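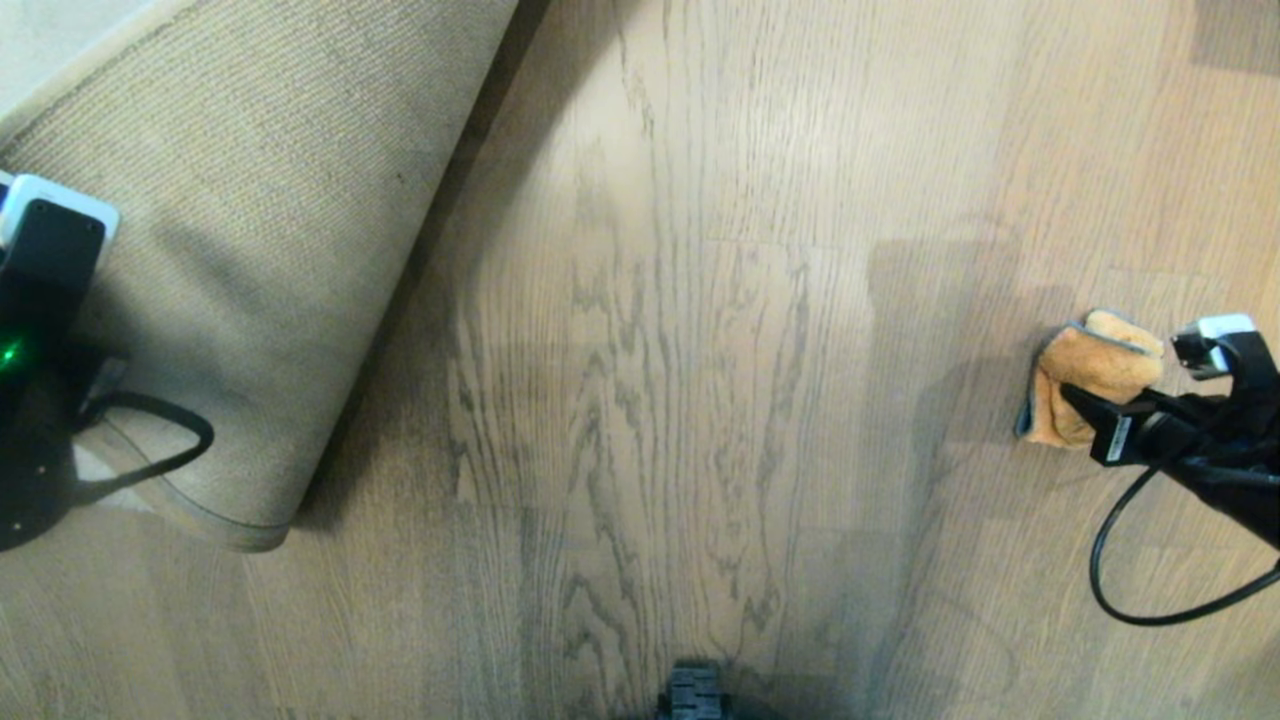

Dadberg Community Hall: Furnishing and Comfort Grant
Progress report to the Wosutau Fund, to the end of August

Prepared by Lumturie Ristić

Summary

The hall is open, the heating works in all the rooms that have any, and we have spent less than we said we would, mostly by being slow. We ask the Fund to note the delay to the curtains and to approve the small change set out under Budget.

Work done

Of the 7 items in the original application, three are finished: the draught-proofing, the new kitchen door and the floor coverings. The kitchen door took three visits by Grosten, the first of which established that the old door was a door. It now shuts, and the lunch club has stopped propping a chair against it.

The floor coverings were chosen after a long talk between the toddler group, who wanted something soft, and the dance class, who wanted nothing at all. We settled on rugs that can be rolled up and put away.

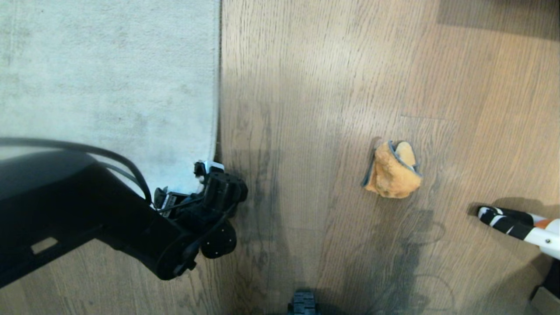
Grey rug on the wooden floor.

Work not done

The curtains are late. Kadrić measured the windows in the spring and sent a quote for a building with rather more windows than ours. A second quote has arrived and is much closer to life. Snežana Radonjić is dealing with it and hopes to place the order before the clocks change.

The noticeboard is bought but not up, pending agreement on which wall. Two walls have been ruled out. The stacking chairs and the outside light have not been started.

Use of the hall

Bookings are up. The lunch club now seats 70 on a good day, which is also the number of plates we own. The choir has moved to an earlier slot, to the relief of the chess players.

Budget

The draught-proofing came in under its estimate, leaving £1,000 unspent. We would like to move this to the curtains, where it will be missed less than it is needed. No other heading has changed.

Next period

Curtains, chairs, outside light, and a wall for the noticeboard. Receipts for the finished items are attached, apart from the one for door hinges, which Snežana is still looking for.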